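Subject: Re: [hutwood-flyers] Early bus to the terminal
From: Orla Carroll

Hello all,

Sorry to be slow with this, I've been up at my sister's and only got back to a proper keyboard last night.

Hennessy wrote:
> Does anyone know if the early bus from Hutwood still goes
> right up to the terminal door? I have a 7.15 flight to
> Grultenero in January and the timetable on the airport
> site seems to be last winter's. Also, is it worth paying
> for the long-stay car park instead? They want 50 pounds
> for the week, which made me sit down.

It does still run, but it no longer goes to the door. Since the forecourt was dug up it drops you at the far side of the short-stay car park, by the ticket machines, and you walk across under the covered way. Allow 9 minutes if you have a case with decent wheels, and a bit more if yours is like mine and pulls to the left the whole time! The first bus leaves the Hutwood stop at 4.50 and I have never known it leave late, though I have known it leave a touch early, so do be standing there in good time. 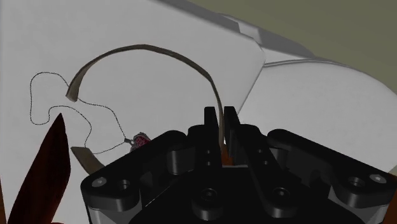 As for the car park, I paid it once, when my knee was bad, and I can't say I regretted it, but the fare on the bus is 12 pounds return and the driver will help you with your bag if you ask nicely. If there are two of you travelling the sums get closer, and with three I think I'd drive. Do book the parking before you go, as the price at the barrier is a good deal higher (a neighbour of mine paid roughly 100 for the same week, and was still cross about it at Easter).

One more thing about the Grultenero flight. Brullis have moved their bag drop to the other end of the hall, past the café, and the old desks still have the old sign over them. I queued there very contentedly for quite a while before a kind young man sent me along to the right place. Bag drop closes 50 minutes before departure and they do mean it, so on a 7.15 you want to be through by 6.25.

The café opens at five, by the way, and the porridge is good. The toast I would leave alone.

Do let us know how you get on, and whether the January flights are as empty as they were last time. I had a whole row to myself and slept like a baby.

Warm wishes,
Orla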